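Search products
Enter keyword or part number
Go

Nender Layout Table Paper, 2 mm Grid

Nender is a heavyweight gridded paper for covering work tables, drafting boards and cutting benches. It is sold by the roll or in flat packs and is made at the Rokville mill. The grid is printed in pale gray on one side only. The reverse is plain.

Sheet weight is 300 gsm. The surface is uncoated and takes pencil, fine marker and ballpoint. Pencil erases cleanly at normal hand pressure – hard leads (4H and above) will leave a groove. Roll width is 111 cm. Flat packs are cut to the same width and ship between boards.
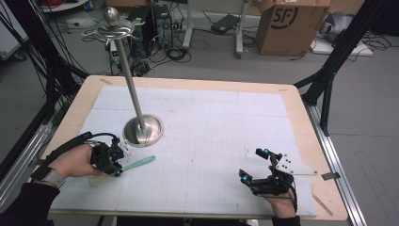 Fixing is by tape at the corners or by clips along the edge. Low-tack paper tape is recommended for varnished tops. Let the sheet lie flat overnight before fixing, print side down, to take out roll curl. Trim with a straight blade against a steel rule. Do not use the printed lines as a cutting reference for finished parts. Grid tolerance over the full width is given on the data sheet and changes with humidity.

Nender is not waterproof. Spilled liquid should be blotted at once, and a cockled sheet should be replaced. For wet work, order the Cabello film-faced grade, which has the same grid and the same widths but does not accept pencil.

Part numbers
NE-111 Roll, gray grid
NE-123 Flat pack, gray grid
Cabello film-faced grade: see separate page

Rolls are shipped in a card tube with end caps. The older Wotach tube dispenser fits the current core without an adapter. Stock is checked in June, and orders placed that month may take longer to leave the warehouse.

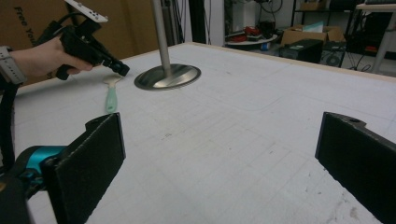 Nobuhle Maluleke writes that the flat packs are worth the extra cost if you change sheets often, as the roll never lay fully flat for her in winter, even after two nights under boards. She would like to see the grid offered in pale blue.

Gert Nkosi asks whether the plain side takes ink as well as the printed side. It does – both sides have the same finish.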